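Skollovden desk from Bivero, four weeks in

I've been through three desks since college and this is the first one I look forward to sitting at. I bought it for the spare room in June, paid $159 with the delivery thrown in, and I'd buy it again tomorrow!
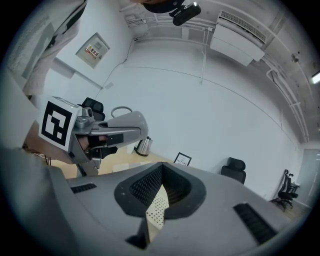
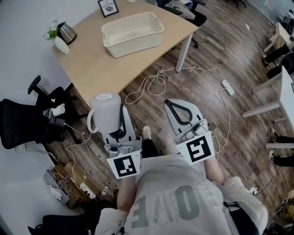

The curved front edge is what sold me. My old desk had a hard square lip that left a red line across both wrists by lunchtime, and on this one my arms just rest. The wood is light, so the room feels bigger, and it goes nicely with white legs (I'm picky about that, I sent back a Van Hecke table over it).

Assembly took me 30 minutes on my own, with the tool in the bag and a pillow under my knees. All the bolts are the same length - whoever decided that, thank you. The instructions are drawings only and step 7 shows the crossbar upside down, so look at the holes before you tighten anything.

It's steady, too. I type hard and my old one used to shiver, but I've had hot tea on this at full brim and not lost a drop. Rings wipe off with a damp cloth if you get to them the same day.

Now the gripes. There's no cable tray and no hole at the back, so everything plugged in ends up on the floor unless you buy something to hold it. I've ordered the Plandunari clip-on tray and will add a note once it's on. I'd also like felt pads in the box, which can't cost them much.

Four and a half stars. Get the light wood if they still have it, the dark one looked flat to me in the store.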